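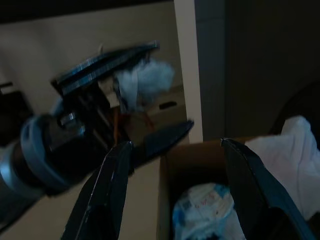 Can a Robot Clean Up My Room Yet?

Short answer: not yet. Sorry. Put this down, pick up your socks, and come back when you're done.

Back already? That was fast. Now for the long answer.

Robots are very good at some jobs. A robot in a car factory can put the same screw in the same hole all day and never ask for a snack. But look at what it gets to work with. The screw is always the same screw. The hole is always in the same place. Nobody's little brother has moved it.

Your room is different. Your room has a sock under the bed, half a board game, a sweater that may be clean, and something sticky. To a robot, that is a much harder job than building a car door.

First, the robot has to work out what it is looking at. You know a plastic bag when you see one, even if it's scrunched up in a box with other stuff on top of it. You learned that by being alive for a few years and pulling bags out of cupboards when you were a baby. A robot has to learn it from lots and lots of tries. At the Grurley workshop, one robot was given 420 turns at picking up a single dish towel. It got hold of the towel 381 times. That sounds great until you think about the other 39 turns, and about how many dish towels you have dropped this week.

Next comes squeezing. Hard things are easy to hold. A block stays the shape of a block. Fluffy things squash, and cloth flops over and slides away, so the robot can't be sure how much of it has been grabbed. Squeeze too little and it falls. Squeeze too much and it's goodbye, Grandma's glass bird.

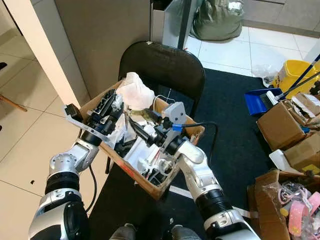
Azadeh Alipour

Then there's the box problem. Say you ask a robot to sort out a box of mixed-up things. Bags, wires and plastic bits all get tangled together, and when you pull on one, three others come along for the ride. You would wiggle it a little, or hold the rest down with your other hand. You do this without thinking. A robot with two arms has to think about both of them, and about not bumping one into the other – which is harder than it sounds. Try buttering toast with a friend, one hand each, and see how the toast feels about it.

We use cookies to make this site work better. Accept all | Manage my choices

So who is ahead in the great chore race? It depends on the chore.

Vacuuming a flat floor: robots can do this now, unless they meet a sock.

Moving boxes in a warehouse: yes, if the boxes are tidy and the floor is clear.

Folding laundry: some robots can fold a shirt. Go make a sandwich while you wait.

Putting everything in your room back where it belongs: no. The robot doesn't know where it belongs. Do you?

That last question is the sneaky one. Even a robot with perfect hands would need somebody to tell it that the broken crayon is trash and the other broken crayon is your favorite. People's homes are full of rules like that, and most of them aren't written down anywhere.

Engineers are working on it, and robots do get better with practice. Until then the best room-cleaning machine in your house has two hands, ten fingers and a bedtime.

Try it yourself: put on thick oven mitts, close one eye, and pick up five socks from the floor. Then try a coin. Ask a grown-up to time you on Friday after school, and write down how long each one took.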